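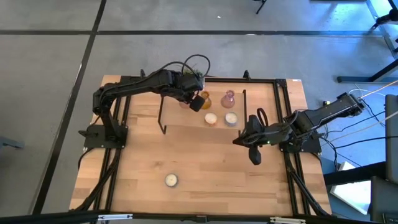

The two-arm station at the Clilunmont laboratory, with glass bottles and candles on the worktable. Photo: Wuken

Two Arms, One Table: Clilunmont Tests a Shorter Path to Skill

CLILUNMONT, 11 August 2024 - Researchers at the Wuken institute have reported that a pair of robot arms can learn to arrange fragile household objects from far fewer human demonstrations than the group had previously required.

The method, named Cestora, was trained on 500 demonstrations. An earlier version of the same system needed 700 to reach a comparable rate of success, according to the institute's report.

The savings come from the way the recordings are divided. Cestora breaks each demonstration into short segments and marks the moments when one arm must wait for the other. The two arms are then trained on separate segments, while a shared timing signal keeps them from reaching for the same spot.

Glass was chosen for the trials on purpose. Tinted, see-through bottles are difficult for cameras to outline against a wood surface, and small candles leave a gripper little room for error. The institute ran 224 test trials across 16 starting layouts. Most failures involved a grasp that began too high on the neck of a bottle.

The work was carried out with Ait Brahim, an engineering firm that supplied the control software. The partners have not yet tested the method on soft objects or in rooms with changing light, and the report lists both as limits on the present findings.

A second round of trials will use a table of a different height.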